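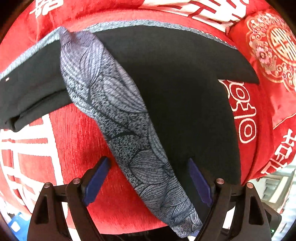
A reader wrote in after the October piece on moth damage to say that mending was all very well for people with time on their hands, and that it would be kinder to tell everyone to buy less and leave the darning needles out of it. I read this aloud over the first cup of tea, partly because I was curious and partly because I didn't yet have a better question, and the woman on the other side of the cutting table put down her pins and laughed until she had to take her glasses off.

"Well, they're half right," she said. "Buy less, yes. I'd have that painted on the window. But you'll still get a hole in your elbow, won't you? You could own one jumper and you'd get a hole in it quicker."

She has run Brekanell Alterations, at 227 Kekana Road, for longer than the bakery next door has been a bakery. (It was a saddler's, then a video shop, then nothing for ages, then bread.) She is 77 and would rather her name stayed off the internet, where she says she has managed perfectly well without it, and since everybody who comes through the door calls her "love" back after she has called them "love", I don't think her customers will be confused. I went in on a wet morning meaning to stay for an hour and came out when the school buses were going past.

She started at Caltano, the shirt factory that used to stand down by the rail yards, setting collars. I asked whether she'd been taught to sew at home and she made a face.

"My mother couldn't stand sewing. She'd put a hem up with sticking plaster if she thought she could get away with it! No, I learned at Caltano, from the woman on the next machine, and she was terrifying. You'd finish a collar and she'd lean over and fold it in half, point to point, and if the points didn't match she'd just hand it back. She didn't say anything. I can still feel it in my stomach. I do the same thing now, I fold everything in half. I fold tea towels in half and get cross with them."

What did the factory teach her that she still uses, apart from the folding? She thought about that for a good while, and threaded a needle while she was doing it.

"How things go together, in what order. That's nearly all of it. People bring me a jacket with the lining hanging out and they think it's ruined, because they can't see how anybody could get in there to fix it. But somebody put it in, so there's a way in. There's always a bit that was closed last. In a lined jacket it's very often inside the sleeve, a little seam in the sleeve lining, done up on the machine from the outside. You open that and you can pull the whole jacket through it like a calf being born. I did that once in front of a young fella who'd come in about his school formal and he had to go and sit down."

Sleeves come up a lot in her conversation. She thinks they're the hardest part of a garment to get right and the first part to go, and she has views about the way they're made now, which I'll give at some length, as she did.

"A sleeve wants to hang a bit forward, because your arm does. Stand up and let your arms drop. See? They don't go straight down, they come round to the front. So the sleeve has to know that. If it's been cut for speed it'll be the same front and back, and you'll be tugging at it all day and not know why. People come in and say it's too tight across the back and could I let it out. I can't let out what isn't there, love, the seams are that skinny now. But sometimes I can take the sleeve off and turn it a touch and put it back, and they think I've made the whole thing bigger."

And the wear? Elbows and cuffs, she said, and under the arm, and on children the knees and wherever they wipe their noses. She isn't snobbish about how people fix things at home. Iron-on patches are fine, she reckons, if you round the corners first, as a square corner will lift in the wash before a month is out. She'd rather see a clumsy darn than a tidy hole. What she can't abide is a hole that's been left to see how it gets on.

"It gets on beautifully! It gets bigger! If you've got a dropped stitch in a knit, put a safety pin through the loop that night. I don't care if you don't get to me till winter. A safety pin and I can save it in two minutes, and without it I'm there for the afternoon and you'll be paying for my afternoon."

We'd been going for some time by then and there had been a steady trickle of people through the door, each of them bringing the rain in. A man collected work trousers with the pocket rebuilt in canvas. A girl wanted to know if a wedding dress could be made into two dresses, for her and her sister, and was told to bring it in and to bring the sister as well. Somebody's grandfather came to ask what she'd charge to replace the zip in a tent and went away to think about it. She keeps a school exercise book for all this, with a line for each job and a scrap of the thread taped beside it, so that if the same trousers come back she can match them without getting the whole thread drawer out. I asked to look, and she let me, and I could have sat with it for the rest of the day. Next to one entry it just said "again".

I wanted to ask about money, because our reader's letter had really been about that, once you got down to the second page. It can cost more to mend a shirt than to buy another one. Does that bother her?

"It used to. I used to knock a bit off so it wouldn't look silly next to the price of a new one. And then I thought, hang on, why am I the one who's embarrassed? It takes me as long as it takes. So now I tell people straight out. If it's a cheap shirt and you don't love it, cut it up for rags and keep the buttons. If you love it, we'll talk. I don't think you should mend a thing just to be good."

That surprised me, and I said so. I suppose I'd come expecting a bit of a sermon.

"Oh, I've got one, but it's about washing," she said.

I asked for it, of course. It went on through another pot of tea, and the short version is that she thinks most people wash their clothes too much and too hot, and that the dryer is where jumpers go to die. She hangs woollens over the back of a chair overnight with the window open and says most of them only wanted airing. Anything dark goes in the machine inside out. Anything knitted dries flat and gets patted into shape while it's damp, "like you'd settle a cat", and the cuffs are pushed together with your fingers so they don't go wavy. For the bits she can't get at home she swears by Horau soap, the plain kind in the green paper, which the hardware shop gets in for her and which she grates on an old cheese grater. She offered me a block to take home. I have it on the windowsill and haven't dared grate it yet.

She has trained four people over the years. One went off and had a shop of her own on the coast, one does costumes for the amateur theatre, and one married a shearer and, as far as she knows, hasn't touched a needle since. The fourth works with her now, on Thursdays and whenever there's a formal coming up, and is apparently better than she is at beading and worse at ringing people to say their things are ready.

"I didn't teach them much. I let them unpick. You learn more from unpicking than from sewing, I'd say, because you see what the other person was up to. I've opened up a coat and found a whole row of stitches done by somebody who was obviously in a bad mood. And then further down they've cheered up."

Would she take on somebody else? She would, if they were patient and didn't mind the radio. Beginners who write in to ask what they should buy first are told the same thing each time: decent small scissors that nobody in the house is allowed to use on paper, a packet of mixed needles, black thread, white thread, and a grey. The grey does for far more than you'd think. She'd skip the machine until you have sewn on enough buttons to be bored with it.

I had brought a cardigan of my own, with a cuff that's been unravelling since last winter, and had been too shy to get it out of my bag. She had seen it, it seems, when I went in for my notebook. She held out her hand for it without asking, turned the cuff inside out, and went looking for a safety pin.

"Where's your pin?" she said. "You've had this since when?"

It's in the exercise book now, between the tent zip and the two dresses, and I'm to ring after Sunday.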